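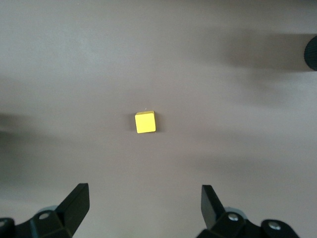
Preguntas frecuentes: clases de tailandés en grupo pequeño

Última actualización: 15 de octubre de 2020

Leer antes de escribir, por favor. El correo lo contestamos entre dos y vamos justas de tiempo. Si la duda no está aquí, info al final.

¿Quién da las clases?

Anong Paisan los grupos de nivel inicial y conversación. Hinata Kawaguchi lleva la parte de escritura y las tutorías. Las dos hablan español, Anong con acento de Chiang Mai y muchas ganas.

¿Hace falta saber algo antes?

Nada. Nivel cero de verdad. El primer mes es casi todo oído: tonos, vocales largas y cortas, saludos. Quien ya haya estudiado algo por su cuenta, prueba de nivel corta (una llamada, sin nota).

¿Cuánta gente hay por grupo?

Máximo 6. Con menos de 2 no se abre y se ofrece otro horario o se devuelve la matrícula.

¿Cuánto dura cada clase?

60 minutos. Se empieza puntual. Si llegas tarde entra sin llamar y siéntate, no pasa nada, pero no repetimos lo anterior.

¿Los tonos son tan difíciles como dicen?

Depende del oído y sobre todo de la vergüenza. Son cinco: medio, bajo, descendente, alto y ascendente. El ejemplo de siempre: "mai" puede ser nuevo, no, madera o partícula de pregunta, según cómo lo digas. Al principio los confunde todo el mundo. Por contexto te entienden bastante más de lo que crees, sobre todo pidiendo comida.

¿Se aprende a leer desde el principio?

A partir de la quinta semana. Hasta entonces usamos una transcripción propia, sencilla, en hoja aparte. No es la oficial tailandesa (el sistema real no marca tonos y para aprender no nos sirve). Luego se va quitando poco a poco. 44 consonantes, sí, pero algunas casi no se usan y dos están directamente en desuso.

¿Qué libro usamos?

El cuaderno Inthanon, nivel 1. Lo hacemos nosotras, va incluido en la matrícula. Viene con espiral, se puede escribir encima. Las soluciones están al final menos las de la unidad 4, que se quedaron fuera de la impresión, se mandan por correo al que las pida.

¿Y las tarjetas de vocabulario?

Mazo Pistidix, el de 1,000 tarjetas. Aparte, no es obligatorio. Para el primer curso con la mitad sobra. Los clasificadores están en las de borde verde, esas sí conviene traerlas a clase.

¿Qué es un clasificador?

Una palabra que va con el número según lo que cuentes. Personas "khon", animales "tua", libros "lem". En tailandés no dices "dos perros", dices "perro dos tua". Se dan en la unidad 3 y se repasan todo el curso por que se olvidan.

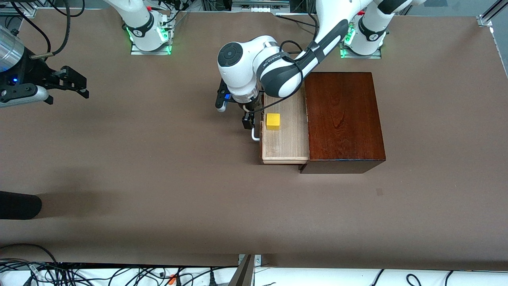 ¿Cómo se dice "por favor" en tailandés?

Según lo que pidas. Para que te den algo, "kho" delante: "kho nam" es agua, por favor. Para pedir que alguien haga algo, "chuai". Y al final la partícula de cortesía, "khrap" si habla un hombre, "kha" si habla una mujer. Con la partícula sola ya suena educado.

¿Hay clases online?

Conversación sí, por Skesow. El enlace es siempre el mismo, llega con el correo de bienvenida. Auriculares con micro, por favor, con el altavoz del portátil los tonos se oyen fatal. Escritura solo presencial de momento.

¿Qué pasa si falto?

Avisando el día antes se recupera en otro grupo del mismo nivel, si hay hueco. Sin avisar se pierde. Los apuntes se suben igual a la carpeta compartida, normalmente esa misma noche.

¿Hay deberes?

Pocos. Un audio corto a la semana, grabado con el móvil, y una página del cuaderno cuando empieza la escritura. Hinata los corrige y los devuelve con comentarios. Los audios mejor seguidos, no a trozos.

¿Dais certificado?

De asistencia, con las horas. No es oficial ni vale para oposiciones. Se pide al acabar el curso y tarda una semanita.

¿Sirve para viajar?

Para mercado, taxi, hotel y restaurante, con el primer curso vas bien. Si el viaje es en abril y coincide con Songkran damos una sesión extra de vocabulario de fiesta y templo, gratis para alumnos. Ojo: en el norte se habla también kham mueang y lo que oigas por la calle puede no parecerse a lo de clase.

¿Cómo me apunto?

Formulario de la web, luego transferencia. La plaza no está guardada hasta que llega el pago. Poner nombre y grupo en el concepto, muchas llegan sin nombre y hay que andar persiguiendo a la gente.

¿Dónde es?

Aula Cellard, primer piso, timbre de la derecha. El ascensor no va a esa planta por la tarde, si es un probelma para ti dilo al inscribirte y pasamos el grupo a la planta baja.

¿Puedo probar una clase antes de pagar?

Una, sí, en los grupos iniciales y solo las dos primeras semanas. Hay que pedirla por correo.

¿Admitís menores?

Desde 14 años, con autorización firmada. Para más pequeños no tenemos grupo ahora mismo.

Otras dudas: formulario de contacto, asunto "Tailandés". Contestamos por las mañanas.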